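Week 5 handout: Resource royalties and the provincial budget

A royalty is the price a company pays for gas owned by the public. In the Grurmont model used in this course, the rate rises from 5 to 13 per cent once a well has recovered its costs. Students should read the Holroyd tables before the tutorial.
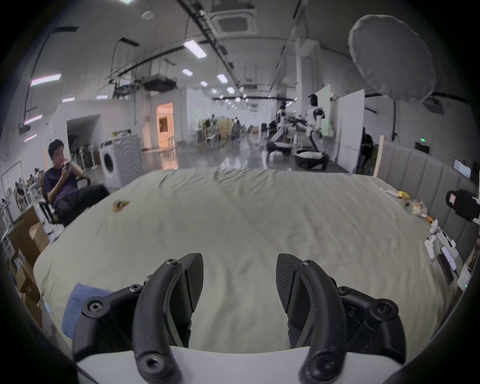
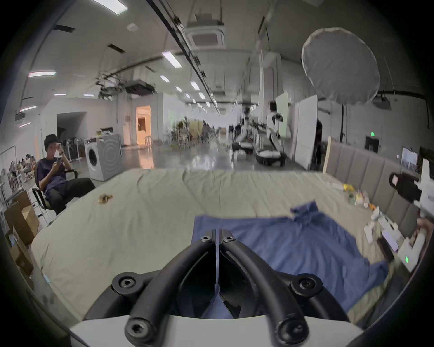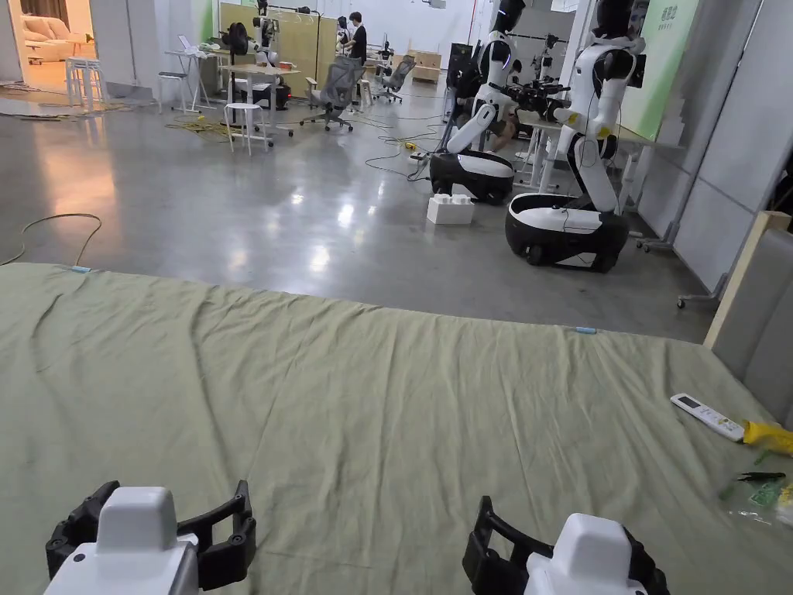

A reader of last year's notes objected that the higher rate means little if drilling credits can be carried forward without limit. The point is fair, and question 2 of the November assignment deals with it. Credits must be shown on a separate line from gross royalties.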